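Prurnero（数字资产协议）

6月18日　词条编辑组
分类：加密资产 > 去中心化交易 > 流动性协议
阅读时间：约5分钟

Prurnero是一种运行于公有链上的自动做市协议，主要用于加密代币之间的兑换。协议由Catterall开发组编写，首个公开版本于9月上线，同名代币随协议一并发行。Prurnero不设订单簿，用户直接与资金池交易，价格由池内两种资产的数量关系决定。

名称

“Prurnero”一词没有通行的中文译名。早期中文社区曾用“普鲁”作为简称，后来各交易平台统一采用英文原名，行情软件中一般写作PRU。部分旧教程仍保留“普鲁池”的说法，所指为该协议的第一代资金池，与现行版本的参数不同，阅读时应加以区分。

背景

在Prurnero出现之前，小市值代币的兑换大多依靠中心化平台，挂单稀疏，买卖价差较大。一笔中等规模的卖单往往会把价格压低好几个百分点。Catterall开发组此前维护过一个名为Trerkutum的跨链转账工具，在运营中发现，许多用户转账后的下一步操作就是换币，于是着手编写独立的兑换合约。

Trerkutum的代码后来有一部分并入Prurnero，主要是签名校验和手续费估算两个模块。Trerkutum本身仍可使用，但已停止增加新功能。

工作机制

协议的基本单位是资金池。每个资金池包含两种代币，由流动性提供者按当时的市场比例存入。交易者向池中投入一种代币，取出另一种，两者数量的乘积在扣除手续费前保持不变。投入的数量越大，相对池子规模的占比越高，成交价格偏离初始报价就越多，这一偏离称为滑点。

开设资金池须锁定1000枚协议代币作为保证金。关闭资金池时，保证金在全部流动性退出后返还。若池内长期没有交易，任何人都可以提交关闭申请，由合约自动执行，申请者承担链上费用。

手续费从投入一侧扣取，大部分归流动性提供者，其余进入协议金库。费率分为三档，稳定币之间的兑换适用最低一档，新上线代币适用最高一档，其他交易对适用中间一档。费率档位在开池时选定，之后不能更改，如需调整只能另开新池。

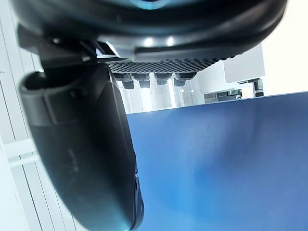

深色弧形外壳，下沿有两处相邻的白色光点

流动性提供者存入资产后获得份额凭证。凭证可以转让，也可以在Fimeck借贷平台上作为抵押物。Fimeck对不同资金池的凭证设定不同的抵押率，波动较大的交易对抵押率较低，个别池子的凭证不予接受。抵押期间，凭证对应的手续费收入照常累积，但须在赎回后才能领取。

代币

Prurnero代币有三种用途：缴纳开池保证金、参与参数投票、抵扣一部分交易手续费。代币不代表任何公司股权，持有者也不享有固定收益。

代币的释放分阶段进行。第一阶段面向早期流动性提供者，第二阶段面向开发组和生态项目，第三阶段由投票决定用途。开发组所持部分设有锁定期，锁定期内不能转让，但可以参与投票。这一安排曾引起争议，批评者认为未解锁的代币不应计入表决权。开发组随后将锁定部分的投票权重减半，争议有所缓和。

治理

参数修改须经链上投票。提案人账户中至少应有100枚代币，提案公示期结束后进入表决。赞成票超过反对票且达到最低参与量时，提案通过，并在一段延迟后生效。延迟期的作用是让不同意修改的流动性提供者有时间撤出资产。

协议上线后的第一次费率表决共有937个地址参与，结果维持原有的三档结构。其后一次表决涉及金库资金的用途，提案主张用金库收入回购代币，因未达到最低参与量而失效。

市场表现

Prurnero代币的价格与小市值代币的整体交易活跃程度关系较为密切。主流币横盘、资金转向小币种时，协议交易量往往上升，代币价格随之走高。主流币快速下跌时，流动性提供者倾向于撤出，池子变浅，滑点扩大，交易量和代币价格通常一同回落。

技术分析者常用成交量和资金池深度配合判断走势。常见的看法是，价格突破前高而池深没有同步增加时，突破的可靠程度较低。也有分析者指出，链上交易量中包含套利程序在不同池子之间的往返交易，直接拿来与中心化平台的成交量对比并不恰当。

截至第二代合约启用时，协议内的资金池数量为4000个以上，其中多数规模很小，交易集中在少数主要交易对上。

风险与批评

对流动性提供者而言，主要风险是无常损失。池内两种代币的相对价格发生变化后，提供者取回的资产总值可能低于单纯持有的价值，手续费收入不一定能够弥补差额。两种代币价格走势越不一致，这种损失越明显。

对交易者而言，新开资金池的风险较高。协议不审核代币，任何人缴纳保证金后均可开池，因此存在仿冒代币。仿冒代币的名称和图标可与原代币完全相同，区别只在合约地址。Catterall开发组在前端页面加入了地址提示，但通过第三方界面访问的用户看不到这一提示。

另有批评针对Fimeck的抵押功能。份额凭证的价值取决于池内两种资产，其中一种急跌时，抵押物价值下降，触发清算；清算方赎回凭证后卖出代币，又使池内价格进一步走低。Fimeck后来调低了部分凭证的抵押率，并延长了补仓时间。

版本

第一代合约仅支持固定比例的资金池，现已停止接受新的流动性，原有资产可以随时取出。第二代合约加入了费率分档和关闭申请功能，是目前使用的版本。第三代合约处于测试阶段，计划允许提供者只在指定价格区间内投入资产，保证金规则是否沿用尚未确定。

参见

自动做市商；无常损失；滑点；Trerkutum；Fimeck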